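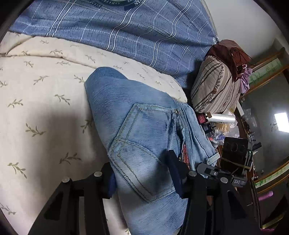
Figure 1. Folded jeans on the bed, held between the two finger pads of the gripper.

4.2 Laundry

Our question was whether a machine can put away clothes yet. Short answer – it can put away some of them, if you have the evening free. The Jurgate model was trained on 2,818 grasps, and denim was its best fabric by far. Thin shirts came out as a sort of scarf.

Sleeves remain unsolved. We cut the planned 8 garment types to five in July and would do so again, sooner.

Related reports
Soltdale: Shelf Restocking at Night
Grivmont Dish Rack Trials
Tsakiris Gripper, Notes on Pad Wear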